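4.2 Apparatus and block-sorting trials

The second part of the evaluation concerned the Tarigan starter kit, which Nondier sells to teaching laboratories as a complete package: an arm, a mounting plate, a set of fixing screws and a licence for the Onis control software. We bought the kit at list price and had no contact with the supplier until the trials were finished. Assembly followed the printed guide, apart from the order of the calibration steps, which we reversed for the reasons given in Section 3.

The arm was set up over a blue metal table with a regular grid of holes, and a maple board was laid on the table to give a plain, flat work surface. The kit guide suggests working straight on the metal. We found in early tests that small blocks could catch on the rims of the holes when pushed sideways, and the board removed this problem. It also raised the work surface, so the height offset in Onis had to be entered again by hand - a step the software does not ask for.

The task was to bring blocks of the same colour together by pushing. The blocks differ in shape as well as colour, and the set includes stars, a cube, a heart and a cylinder. Figure 3 shows a layout from the trials.
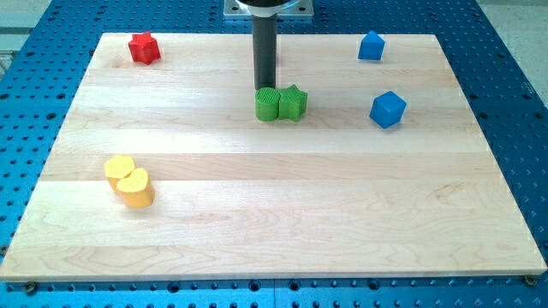 Figure 3. Block layout on the maple board, with the rod of the arm behind the green pair.

A trial was stopped when the operator judged the grouping complete or when the time limit of 100 seconds had passed. The limit was chosen before any data were collected. Weronika Krajewska and Liên Văn acted as operators, and neither had used the kit before. Each was given 13 practice trials, which were logged but left out of the analysis. The main series came to 2580 pushes. A push was counted from first contact to loss of contact, so that a block nudged, released and nudged again gave two entries in the log.

Shape had a clear effect on how well a push could be controlled. A flat face gave steady contact and the block tended to travel in a straight line. The points of a star were harder to work with: a push against one point turned the block before it moved it, and the operators soon learned to aim for the gap between two points. Rounded sides were hard in a different way, as the rod slid off to one side unless the push passed close to the centre.

The Onis path planner takes no account of shape. It treats every block as a disc of fixed width, and this assumption explains most of the planned pushes that ended with the block out of place. The optional Briltus module, sold separately, is said to correct this and was not tested.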